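机器人操作实践 第六讲讲义:双臂协作与“盖锅盖”任务
授课:Asanka Uddin 助教:Kiri McPhee
版本日期:2021年5月9日

上一讲留下的问题

四月交上来的单臂作业我都看完了。多数组能把东西从甲处拿到乙处,少数组能把东西从甲处拿到丙处,报告里写的仍是乙处。请各位重读评分说明第二条:实验结果以视频为准,不以愿望为准。

另外,Halliday 组的日志文件全部叫“最终版”,后面跟着长短不一的“真的”。本讲起,日志按组名加试次编号命名,不合格式的直接退回。

一、为什么要两只手

单臂抓放的难处在于抓得准。双臂多出来的麻烦是两条手臂都抓得准,然后在半空中相遇。控制器对此没有任何羞耻心,它会继续执行轨迹,直到力矩超限。

课上把双臂任务分成两类:

松耦合:两臂各做各的,只在时间或空间上互相让路。比如一臂往锅里放食材,另一臂拿着锅盖等。

紧耦合:两臂同时抓着一个刚体,或者一臂固定、一臂操作。拧瓶盖、抬托盘都算。紧耦合留到第八讲,那时候大家的脾气应该已经磨好了。

本讲只做松耦合。觉得太简单的同学,请先把实验做完再来找我谈。

二、坐标系,又是坐标系

左臂、右臂一律以机器人自身为准。从操作台前面看过去,机器人的右臂在你的左手边。这句话去年写在黑板上,今年印进讲义,明年打算刻在门上。

每条臂有自己的基座坐标系,桌面另设一个公共坐标系。写路径点时统一用桌面坐标,由程序转换到各自基座。混用的后果是手臂以非常自信的姿态去抓空气。

标定后请做一次交叉检查:两臂先后指向桌面上同一点,比较读数。先后指,不要同时指。

三、任务说明

任务名称:放食材,盖锅盖。

初始状态:锅放在桌面中部,锅里是空的,玩具食材和锅盖分别放在锅的两侧。

目标状态:食材在锅里,锅盖在锅上。两句话之间的“在”字都要成立,锅盖斜靠着锅沿不算。

参考流程如下。

1. 两臂回到准备位,夹爪张开,确认急停按钮在操作员手边。Minden 组上次把急停放在了椅子上,又坐了上去,系统的反应完全正确。

2. 右臂下降,抓取食材;左臂抓住锅盖的提钮。抓取可以同时进行,两个物体隔着锅,各走各的路。

3. 抓稳之后,两臂都停在锅外侧,等待同步信号。锅盖在这一步不必端平,姿态调整放到第五步做。
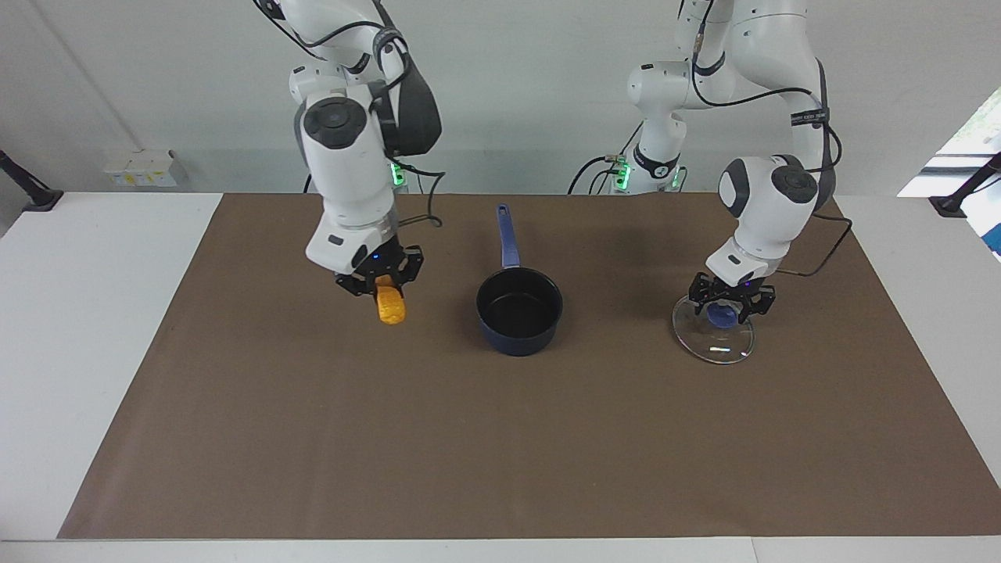 4. 右臂把食材抬过锅沿,移到锅口上方,降低后松爪。松爪高度自己定,但请想一想圆东西落在硬底上会怎么样。右臂随后退出锅口上方的区域,发出“已离开”信号。

5. 左臂收到信号后抬起锅盖,在锅外把盖子转平,再平移到锅口正上方。不要一边平移一边转平,玻璃盖的边缘伸得比夹爪远,程序里的碰撞模型可未必知道。

6. 左臂缓慢下降,检测到接触后停止下压,松开提钮,竖直退出。退出时先张爪再抬臂。这个顺序看上去人人都懂,Sawsan Matar 替大家统计过违反者,名单暂不公布。

四、几种常见的失败

信号发早了。右臂刚松爪就喊“已离开”,左臂信以为真。解决办法是把信号绑在退出路径的终点,别绑在夹爪动作上。

提钮抓偏。提钮小,夹偏一点,盖子就会绕着夹指转。抓取后小幅抬升,停一下,看姿态有没有变,再往下走。

透明物体。玻璃盖在深度图上经常是一个洞,或者是它后面的桌面。想靠深度相机找盖沿的同学,建议改找提钮,或者改找一个更安静的专业。

锅柄。锅柄也是障碍物。规划时只把锅当圆柱的组,会在某一次特别顺利的演示中想起它。

五、示教数据的要求

每组录9条完整示教。中途失败的也要保存,单独放进失败文件夹,并写一句原因。“不知道”可以接受,“机器人心情不好”不可以,去年用过了。

每次开始前允许移动食材和锅盖的位置,锅柄朝向保持不变。录制期间不要把手伸进工作区扶东西,扶过的记录一律归入失败。

六、评分与提交

本次作业满分80分,其中任务完成度与失败分析各占一半。失败分析写得好,完全可以救回一个不太体面的视频。

提交内容:日志、视频、路径点文件,以及两页以内的报告。封面不计分,请不要做封面。

预约操作台找 Kiri McPhee,地点在522室。658室是储物间,门锁着,敲门没有用。

下一讲请预习时间同步一节,并带上各组自己画的状态图。手画的可以,要能看清箭头往哪边指。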